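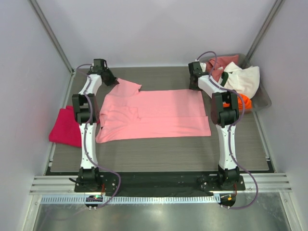 A salmon-pink long-sleeved top laid out for folding, with the clothes bin at the back right of the table.

Jusell Clothing Room
Progress report to the Eklow Fund
Second report of the grant period
Prepared by Noreen Quinlan, Wednesday, April 29, 2020

1. Purpose of this report

This report covers the second part of the grant for sorting, folding and packing donated clothing. It follows the headings in the grant letter. Spending is reported separately by Fadi Awad and was sent to the fund with the bank statements. Questions about the work itself should come to me.

2. Where the work stands

The grant pays for three pieces of work: a written folding standard, a sorting order that keeps similar garments together, and a packing list that goes out with each carton. The folding standard is finished for tops and pants and partly finished for everything else. The sorting order is in use. The packing list is behind schedule, for reasons given in section 5.

In the first report we said that garments were reaching the shelves in good condition but folded in too many different ways. Stacks leaned, sizes could not be read without pulling a piece out, and a stack that had been pulled at once had to be done again. Most of our time in this period went into that problem.

We checked 97 folded tops against the written standard at the end of the period. Of these, 95 were accepted. The two that failed were both long-sleeved, and in both the sleeve had been left lying outside the body of the fold. They were refolded and shelved with the rest.

3. The folding standard

Hanan Bataineh wrote the standard and has revised it twice. The current version for long-sleeved tops reads as follows.

Lay the top flat with the front facing down and the neck away from you. Smooth from the center out to the side seams. Bring one side in to the middle of the back, then turn the sleeve down so that it lies along the fold. Do the same on the other side. Fold the hem up to just under the collar, then fold once more. Turn the piece over and check that the size label can be found with one finger at the neck.

The step that takes the most time is the first one. A top that comes out of the bin bunched up will have a sleeve lying at an angle across it or doubled under the body, and there will be soft wrinkles through the fabric. If these are not dealt with before the first fold, they end up inside the finished piece and the stack will not sit level. Earlier versions of the standard said only "lay flat." The current one has a separate paragraph on sleeves, and Hanan would like to add a drawing.

Short-sleeved tops use the same steps with the sleeve turn left out. Pants are folded in half lengthwise and then in thirds. Neither has given us trouble.

Garments without a settled method are:

Hooded tops. The hood makes the piece too thick at one end. We have tried folding it down over the back first and also tucking it into the last fold. The second looks neater but comes undone when the piece is lifted from a stack.

Cardigans. These need to be buttoned before folding, which is slow. We are trying every other button.

Very thin knits. They slide. For now they go in a shallow box and are not stacked.

Children's one-piece outfits. The legs are too short to fold in the usual way and the stacks fall over.

4. Sorting

Clothes used to be folded in whatever order they came out of the bin, then sorted into types afterward. This meant handling every piece one extra time. Since the last report we sort first, by type and then by size, and fold one type at a time.

Color is not a sorting category. It was suggested early on by Dela Mensah, who runs the distribution table, on the grounds that families often ask for a color. We tried it for a short period. The trouble was with the in-between shades. Dusty rose, salmon and magenta were put in the same stack by one person and in separate stacks by the next, and cream was sometimes with the whites and sometimes with the beiges. Dela agreed that size matters more to the people collecting, and the color stacks were taken apart.

One rule from the sorting work that we will keep is that only one garment is spread out at a time. Pieces waiting their turn stay in the bin. It is easy to let them collect along the edge of the table, and when that happens they tend to slide to the floor and have to go back to the wash pile. This rule is not always followed and I have asked the session leads to remind people at the start.

We also ask that bins be filled only partway. A full bin looks efficient, but the pieces at the bottom come out creased and need much more smoothing. With a smaller pile it is also possible to see what is in there and pick out the next piece without digging.

5. Packing

The packing list was due in this period and is not ready. There are two causes.

The cartons we budgeted for, from Güneş, were delivered in a depth that does not match our folds. An adult top folded to the standard leaves a gap along one side, and the stacks shift when the carton is carried. We could change the fold or change the carton. Changing the fold would mean redoing the shelves as well, so Fadi has asked Güneş for the next size down. They have agreed to exchange the unopened bundles. The opened ones will be used for coats and blankets.

The second cause is the list itself. The first draft had a line for every garment, which took longer to fill in than the carton took to pack. The new draft has one line for each type and size, with a box for the number of pieces. Karlijn Van den Broek at the Tisosier family center has been receiving our cartons and has looked over the draft. She asked for the sizes to be listed smallest first and for the sheet to be placed on top of the clothes and not taped to the outside, where it gets torn. Both changes have been made.

6. Comments from the receiving side

Karlijn sent comments after the last delivery. I am including the main ones.

The tops arrive in good order and can go straight onto her shelves. She no longer refolds them. Pants are fine, but the waist sizes should face the same way in each stack. Underlayers and pajamas were mixed together in one carton and had to be separated. She would prefer fewer light summer pieces until there is shelf space for them.

The waist size comment has been added to the standard. The mixed carton was our mistake. It was packed from a bin that had been sorted only by size and had not been through the first sort.

7. Changes from the plan

We asked in the first report to move the money set aside for a second label printer to shelving. The fund approved this. The shelving is up along the long wall and holds the adult tops and pants. Children's clothes are still in stacked boxes and will be moved once the one-piece outfits have a method.

The plan included a second set of hanging rails. I would like to put this off. Very little of what we receive needs to hang, and the existing rail has free space.

There is no change to the overall amount requested.

8. Work for the next period

Finish the folding method for hooded tops and cardigans. Hanan will lead.

Add drawings to the standard, beginning with the sleeve steps.

Complete the carton exchange with Güneş and pack a trial delivery for Tisosier using the new list.

Recheck a set of long-sleeved tops against the standard, with the sleeve step looked at first.

Sort the stored winter pieces so that they are shelved by September.

9. Decision requested

We ask the fund to confirm that the hanging rail money may be held over to the next period without being returned. Fadi needs this in writing before he can close the current accounts.

Attachments: folding standard, tops and pants (current version); draft packing list; comments from Tisosier family center.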